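Home About Archive Kitchen Money Contact

This site uses cookies to remember your preferences. By continuing to read you accept their use. OK Learn more

The pantry makeover, and why I'm not convinced

2/23/18

I have now read three books and I don't know how many blog posts telling me that my pantry is making me unhappy. The argument goes like this. You open the door, you see a half-collapsed bag of rice and four kinds of cereal in boxes of different heights, and some small part of your brain gets tired. Do this every morning and by October you can't make decisions anymore. The cure is to take everything out of the packaging it came in and put it into matching jars.

I'd like to see the evidence for the first part before I spend money on the second.

My sister-in-law did hers over the winter. She bought the whole Kallico set, the one with the pale lids, and she sent me photos, and I will say up front that they were nice photos. I looked at them for a good while. Then I went and stood in front of my own shelves, where the lentils are held shut with a clothespin, and waited to feel tired. I felt like having lentils.

But I'm not made of stone, and people kept telling me not to knock it until I'd tried it. So I tried it, on a small scale, with the dry goods only. Flour, sugar, rice, two kinds of beans, oats, and the stuff I bake with. I gave it 60 days. That seemed fair to me. Most of the people who write about how this changed their lives seem to be writing on the afternoon they finished.

First problem: the jars cost more than what goes in them. I've never seen this mentioned. A big jar from Kinell was 10 dollars, and it holds less than one bag of the flour I buy, so you either get two jars or you keep the leftover flour in the bag, in which case you now own a jar of flour and a bag of flour. The books call this "backstock." There is a whole chapter on backstock in one of them, and the advice is to get a bin for it. So the bag goes in a bin, the bin goes on the top shelf, and you need the step stool. Before all this the bag was just on the shelf.

I did at least refuse to buy all new. I had old jam jars and pasta sauce jars, and I soaked the labels off. Valentini sauce labels come off if you leave them overnight. Some of the others have a glue that I believe will outlive us all, and I used oil, then baking soda, then my thumbnail, and there's still a gray patch on the one with the popcorn in it.

Second problem: dates. The bag tells you when the thing expires and how to cook it. The jar tells you nothing. The usual advice is to cut the panel off the bag and tape it to the back of the jar, which gives you a beautiful shelf from the front and a craft project gone wrong from behind. Or you can write on the glass with a chalk pen. I did that. It rubbed off on my sleeve, and I made a pot of brown rice with the white rice timing and we all chewed for a long time.

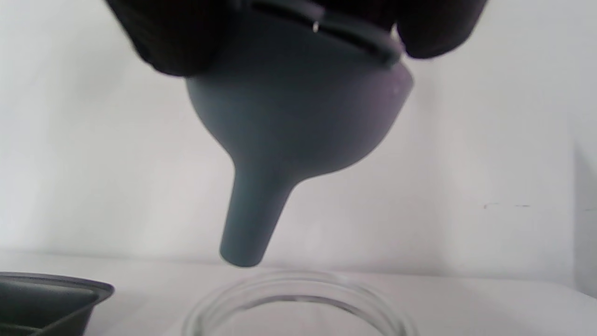
Third problem, and I feel strongly about this one, is the gear. You start out thinking you need jars. Then you need a scoop for each jar, because you can't get a measuring cup through the neck. Then a label maker. Then risers, so the jars at the back can look over the heads of the jars in front. I priced out what one popular pantry blog had listed as her "basics" and stopped adding once I was past the cost of a decent pair of boots. Every item on the list was a link, too, and I've run a website long enough to know what that means. I don't blame her for earning a living. I do think you should read the word "basics" a little differently once you've noticed.

Ngozi Sani, whose cooking newsletter I've been reading for ages, made the opposite case a while back and I keep thinking about it. She says she moves everything into glass for one reason, which is moths. She had them once in an old apartment and lost everything down to the pasta, and she'd sooner wash jars for the rest of her life than go through it again. That I believe! That's a real reason with a real bug in it. A tight lid on the flour makes sense to me. What I can't follow is how we got from moths to inner peace.

Because that's the claim now. I went back and checked the books to be sure I wasn't being unfair. One says a tidy pantry will help you "show up" for your family. One says you'll waste less food. The third says you'll lose weight, which I read twice. As for waste, I did keep track as well as I could, and what I threw out during my trial was a bit more than usual. Part of it was the oats. I poured the new ones on top of the old ones, as everyone does no matter what the book says, and the old ones at the bottom had gone off and took the new ones with them. You can smell it when oats go. It's like an old paint can.

I asked on here last month whether anybody had done this and kept it up for over a year. I got about 30 answers, and thank you, some of you wrote me practically a chapter. Most of you had let it go. A few kept it going for flour and sugar and nothing else. One reader has kept the full thing going for years and says it takes her an hour after each big shopping trip, and that she likes the hour. She puts the radio on. I have no argument with that at all. If you like the hour, then it's a hobby, and a hobby doesn't have to save money or fix your mornings. Mine is complaining on the internet and it's never saved me a cent.

What bothers me is selling it as something sensible that the rest of us are too lazy to do. My grandmother kept flour in a tin and everything else in the bag with the top rolled down, and she fed a lot of people out of that kitchen. If there was an emotional cost to the rolled-down bags she kept it to herself.

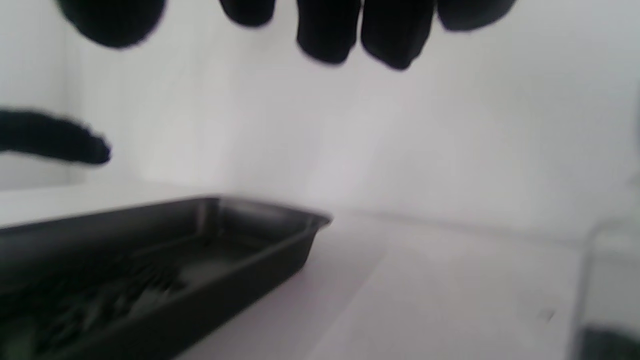

Black glove, pale wall.

A word on the airtight business, as I know it will come up. The more expensive jars are sold on the seal. Eltik has a pump lid that is supposed to pull the air out, and a friend lent me hers to try with coffee. I put half a bag of beans under the pump and left the other half in its own bag, folded over with a rubber band. Then I had my husband make both and not tell me which was which. I couldn't pick the fancy one. He couldn't either when we traded places, although he was very sure of himself before he found out. This was one bag of coffee and two middle-aged people, so don't go quoting it as science. But the company doesn't offer me any science either, just a drawing of some air leaving.

So where did I end up? The flour stays in a jar, on account of the moths I haven't had yet. The sugar too, as it used to go hard on me in the bag and it hasn't lately – though it's been dry out, so we'll see what summer does. The rice went back into the bag with the instructions on it. The beans went back. The oats I now buy in the smaller canister and eat. The leftover jars are in a box in the basement along with the bread machine, and I'd give you odds on which one comes back up first.

I also moved the cereal to the lower shelf, which none of the books told me to do, and now the kids get their own. It was free and took me a minute. If I had a book to sell I suppose that would be the book, but I don't know how you'd stretch it past the first page.

A couple of you asked what got the last of the glue off. I still don't know. If you've got something that works on the gray patch, and it isn't oil or baking soda or that orange stuff that makes the kitchen smell like a taxi, please leave it in the comments. I'll try it on the popcorn jar and report back.

Next time I want to get into meal kits, as a box of one arrived here with a coupon and I have some questions about the tiny bottle of vinegar.

Get new posts by email. Enter your address and press Subscribe. You can unsubscribe at any time.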